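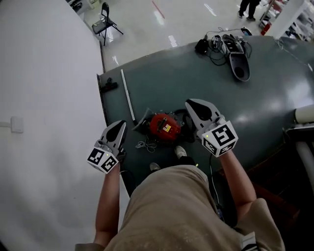
A gripper in each hand, at the big green table

Print this post | E-mail this to a friend

When I started to work with hand-held grippers, I believed that good rules must be long. I wrote a document for our group with 14 pages, and I was proud of it. After one month I asked people which rule they remembered, and most of them told me the one with the photo of my lunch on the wrong table. So in February I threw it away and began again.

What follows is the short version we use now in Liltdale. I share it because two readers wrote to me about the post on the Karam project and asked how we keep our recordings usable.

The first rule is about the markers. The cubes on the grippers must stay clean and flat, with every printed square complete. If a corner of the print lifts, we stop and replace it the same hour. Before, we allowed people to finish the session first, and I am ashamed to say how many recordings we lost like this. At Trendthorpe they lost 70 in one batch, for the same kind of reason, and they were kind enough to tell us.

The second rule is about the hands. Before each recording, hold both grippers in front of you, open and close each one completely, and wait. Only then reach for the object. I know it feels silly when you do it for the thirtieth time. But the person who cleans the data later must find the start of each recording, and without this small pause she has to guess.

The third rule made the most discussion. It says that the table must be written down as it is. My colleague Usa Khunthong wanted a perfectly clear table every time, with only the object to work on. I wanted the opposite, because a real workplace has cables and spare parts lying on it.

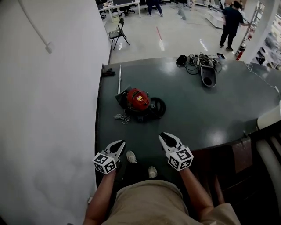 We argued for two lunches and then made a compromise. Things may stay on the table, but they must be on the list for that session, and they do not move until the session is closed. If you need more space in the middle, you close the session, move the things, and open a new one. Usa still thinks I am too relaxed about cables. She is maybe right, and we have added a line that no cable may lie where the forearms must pass.

The fourth rule is rest. We take a break after 30 minutes, also if the work is going well. Holding two grippers with the arms forward is heavier than it looks, and a tired wrist makes movements which no one wants a machine to learn. It is allowed to sit or to stand, but you write which one, and you don't change in the middle. The height of the eyes is different and so everything in the recording is different too.

The last rule is that a bad attempt stays in the folder. You mark it as bad and you write one sentence why. In the Adik work we had a folder of 500 attempts where all looked perfect, and I did not trust it for one minute.

I don't have a rule yet for left-handed people. If your group has one, please write me, I would like to read it before I invent something wrong.

Print this post | E-mail this to a friend

Recent posts
What I learned from the Karam project
How to label a spare part so that others can find it
A visit to Trendthorpe
Why our checklists are on paper again
Small notes about Adik, part 2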